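Fingers slipping on lid knobs - tape or pads?

tharindu_b
Two finger gripper on the soup well counter, Brosholm arm. Job is lift lid, park it, put it back. Was fine till August, now drops the lid maybe mid lift, knob just slides out. I wrapped the finger extensions in paper type tape, few layers. Grip force at 85 percent, don't want to go higher, the mount creaks. Wrist cam shot from this morning, fingers closed: 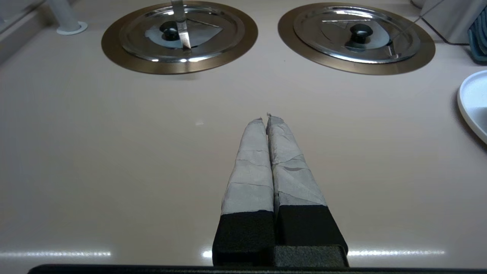 Wrist cam, fingers closed, both wells in view. Tape going at the tips.

Anyone running pads instead? How often do you rewrap?

olga.braganca
Tips are shot. Look at the ends, all ragged where it folds over. And the seams run diagonal so every pull on the knob works them loose. Strip it, clean off the glue, start again. We rewrap every 3 shifts, takes 20 minutes with coffee

Tomas_Lobo
Disagree - tape is the problem full stop. Wrinkles like that mean you're gripping on a ridge. Round knob, ridge, no friction. Zellar silicone sleeves, been on ours 2 months no drops

olga.braganca
Sleeves over a steam well? ours went slimy in a week. Tape is cheap and you can see when its done

Tomas_Lobo
Wipe them down then

c_rebelo
Before anybody buys anything check the fingers are square to each other. Right one looks wider at the base than the left to me, could just be the tape build up. If one side has more layers your closed position is off and the force number means nothing. Re-zero after every wrap. EVERY wrap

Also that cable by the right hand lid, I'd clip it back before it catches on the wrist.

tharindu_b
ok never re-zeroed. not once. Layers probably uneven too, did the right one second and was using up the roll. Will move the cable

c_rebelo
Do that first, then argue about sleeves

olga.braganca
same number of turns both sides, and dont fold over the tip, trim it flush

tharindu_b
Stripped and rewrapped, zeroed, force down a bit. Lids are holding so far but only did teh left well. Might still try one sleeve Tomas, what size

Tomas_Lobo
pm'd you

14 replies hidden - 3 shares - 2 min read
Contact | Copyright Himico Forums | Back to top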